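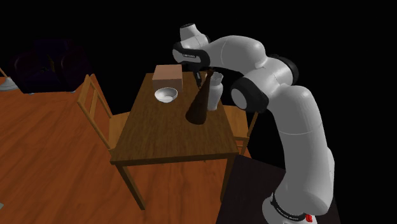

Hi all, I finally sat down with the Troltus half-year report last night and I'm so glad I did! The dividend went up again, to 14 cents, and it's covered nearly twice by free cash flow (page 31 has the table, if you only read one page). I spread the whole thing out on a wooden table, same sort of thing as the one up top, with the Patness numbers next to it for comparison, and the gap in debt is striking. Troltus owes 363 million against Patness's 296, but most of it is fixed and none comes due for 2 years. I've held it in my retirement account through some dull stretches and this is the most fun I've had reading a filing in ages.

Callum Nisbet wrote:
> Has anybody looked at the pension note yet? I sold half
> my Troltus in January and I'm wondering if I was hasty.

Callum, I did look! The deficit is smaller than last year, mostly thanks to the higher discount rate, so I wouldn't lean on it too hard. Still a nice change.
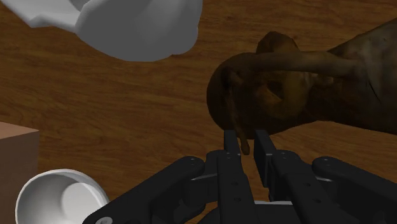
Fiona Innes wrote back to me off-list that the buyback bothers her more than the pension does, and that she'd like to see the average price paid before she adds any shares. Fair point, and I couldn't find it in the report either. I'll email investor relations and post whatever they send. The call is Wednesday, so if you have questions for them, get them to me before then.

Trinity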